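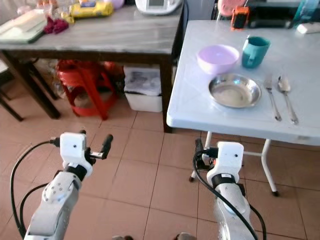

The two-armed Mulo between a pair of tables, one of them set with a bowl, mug, plate, fork and spoon.

Mulo home helper goes out on loan in Pladdale

Households in Pladdale can now borrow a two-armed robot for a month and find out what it's like to have one around the kitchen. The Mulo, built by the small firm Shehu, went on its first loans in March 2019, and 25 homes have signed up so far.

The idea is a lovely one. Shehu brings the robot round, spends a morning showing it where things live, and leaves it to practise everyday jobs such as laying a table or putting the crockery away. The loan costs 388 euros, with delivery and a helpline included. Anyone who wants to keep theirs can put the fee towards the full price of roughly 3000 euros.

Each arm ends in a simple gripper, and the two can work together or take a job each. Cutlery is the hard part, says Teodora Matić, who runs the loans. "A mug has a handle, so there's something to get hold of. A fork lying flat on a smooth table is much trickier, and we've spent most of the winter on forks."

She is frank about the pace as well. Laying one place can take several minutes, and the robot needs clear floor to move about on — rugs are best rolled up. Borrowers are asked to stay in the room while it works.

Even so, it's a treat to see a machine like this tried out in ordinary kitchens, with all the clutter that comes with them. A second round of loans opens in April, when Shehu will also start taking names in Evimberg.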